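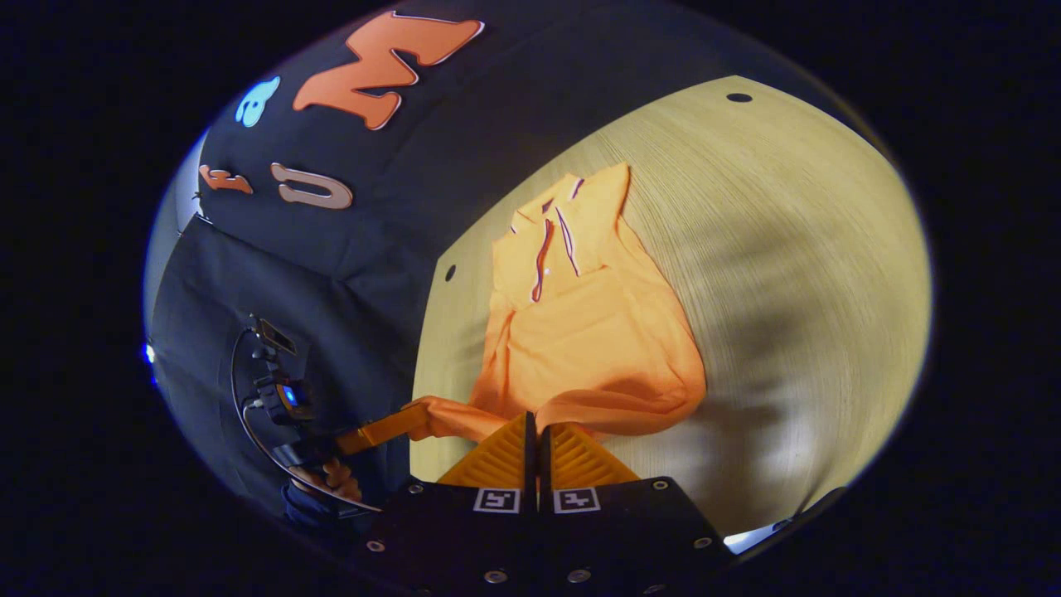
Orange polo shirt with navy and white trim, laid out on the table.

The Brurkance opened as a music hall, spent its middle years showing films to people who had come in out of the rain, and has been a proper theater again since a roof appeal in the nineties. It seats 1,803, a figure you hear early and often on the backstage tour. I went on a Saturday in December, two hours before the matinee, with a coat I regretted by the second staircase.

Our guide was Selma Hoxha, who has worked there long enough to have opinions about every door. She started us in the balcony, so that we could look down on the good seats and feel something. The balcony used to have its own entrance on the side street, with its own ticket window, so that the cheap seats need never meet the expensive ones. The entrance is now a fire exit. The seats are still cheap, and your knees will tell you why.

From there it was down to the stage by a route I could not repeat under oath. The stage slopes toward the audience, enough that a dropped orange would end up in somebody's lap. Touring comics complain about it, Hoxha said, and dancers complain about it more. The musical trio Solanki brought a piano here without asking about the slope and played their first number with a wedge of folded programs under two of its wheels. One of the programs is framed in the corridor, next to a fuse box.

We were allowed to stand at the microphone mark. A man from our party told a joke. I will say only that the acoustics are excellent and the joke reached the back row intact.

The dressing rooms are numbered from 2 upward. Number one became the boiler room and no performer was willing to be moved down, or up, to fill the gap. The star's room has a window, and the window has a view of bins. The chorus room has a long mirror, many light bulbs and a notice about toast.

Under the stage is the part I would pay for again. The old trap machinery is all still there, ropes and counterweights and a wooden platform that once sent the Demon King up through the floor in a puff of smoke. It has not been used since the insurers saw it. The lighting desk, a Udeck, lives at the far end of the building and does the work of a dozen men, minus the drinking, which the bar next door, the Plulska, has never quite recovered from.

The tour is meant to take 50 minutes. Ours ran well over, mostly on account of the man with the joke, who had questions about plumbing. We came out through the stage door, where a couple with an autograph book looked us over and put the book away again.

Tours run on matinee days only. Book at the box office, wear flat shoes, and leave the coat in the lobby. The ticket gets you a coffee in the circle bar, but the bar closes before the tour ends.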